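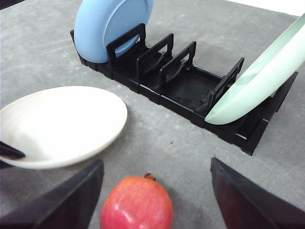

Ticket 373
Site: Britstead, cell 2
Machine: tabletop arm, two-finger gripper, wrist camera and fixed side camera
Reported problem: gripper loses its hold on round objects during the carry
Status: closed, on watch
Priority: normal

Initial report

The arm picks up the fruit and lifts it, then the fruit slides down between the fingers before the arm reaches the plate. It does not happen on every run. The operator counted 31 drops in the last batch. Plates are not affected. The same program runs on the Hustitz cell with no drops, so we do not think the program is at fault.

The Rilby gripper controller shows no fault code. Both fingers open and close at the normal speed.

First reply from support

Please check these and write back with what you find.

Finger screws, both sides. They should not turn by hand.
Finger faces. Wipe with a dry cloth first, then with a cloth and a little alcohol. Let them dry before you run anything.
Closing force setting on the gripper page. Write down the value before you change it.
Finger zero position. Close the gripper with nothing in it and look for a gap at the tips.

Site answer

Screws were tight on the left finger. On the right finger one screw moved about a quarter turn. Tightened it and marked it with paint pen.

Finger faces had a film on them. It came off with alcohol. No change in the drops after cleaning, tested over the lunch break.

Force setting is at the value on the setup sheet. Not changed.

With the gripper told to close fully, there is a gap at the tips. We can see light through it.
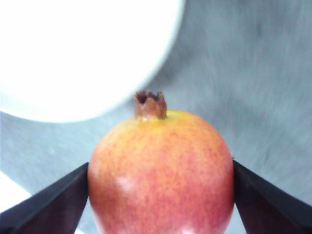
Finger alignment matters more with fruit than with anything else we run on this cell. A plate rim is thin and the fingers can meet it flat, even when one of them is a little off. The pomegranate is round and glossy, and the two fingers come in at a slant from either side, so each one touches it over a small area. If one finger stops short, the other pushes the fruit sideways and the grip gets worse as the arm speeds up. Support asked us to hold the crown end up for all tests so that the contact is on the sides of the fruit each time. We have done that from this point on.

Second reply from support

The gap points to a lost zero. The usual cause is a finger that has been taken off and put back without running the zero routine. The cell log shows a finger change in April and no zero after it. Please do the following in order.

1. Stop the program and move the arm to the service position.
2. Clear the space between the fingers.
3. Open the gripper page and choose Zero Fingers.
4. Keep hands away until the page says Done.
5. Close the gripper and check the tips again.
6. Save. The new zero is lost at power off if you skip this.

Site answer

First try failed with a timeout. The Rutkowska cable clip on the wrist was holding the gripper cable too tight, and the cable pulled when the wrist turned. Moved the clip one hole back and tried again. Zero finished normally. Gap at the tips is gone. Saved, powered off, powered on, value still there.

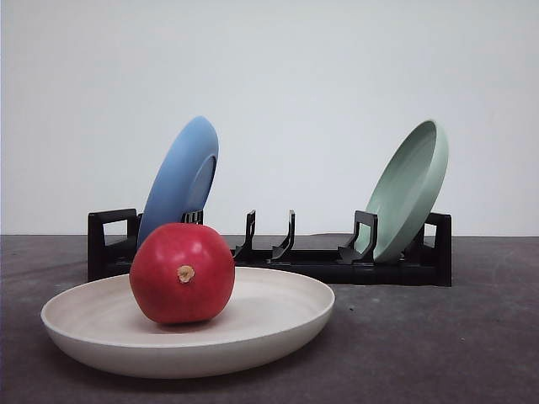 Test runs were done with the standard table layout. The task was one pick and one place onto the cream plate, then back to the start point, with the crown up at each pick. We ran it at half speed first, then at full speed. No drops at half speed. One drop at full speed, on the first run after the change. The fruit had been set down off center by hand and the fingers met it low. Placed it on its mark and carried on with no further drops until the end of the shift.

We also ran the plate program, to be sure the new zero had not upset it. The rack position was not touched and did not need to be taught again.

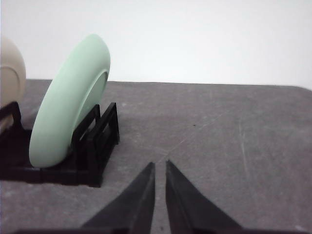

Gripper beside the rack, green and cream plates standing in it.

Third reply from support

Good. Leave the force setting where it is. Raising it would hide the problem if the zero is lost again, and it will mark the fruit.

Please add the zero routine to the finger change sheet for cell 2. We will make the same change to the sheet for Hustitz. The counter on the gripper page reads just over 4,000 cycles since the finger change, so the fingers themselves are not due for replacement.

Site answer

Sheet updated. A printed copy is in the sleeve on the cell door. The paint mark on the right finger screw will be checked at the start of each shift for the next two weeks.

Open items

Order one spare cable clip.
Check the clip position on the Hustitz cell at its next service stop.

Closed by site. Reopen under the same number if drops come back.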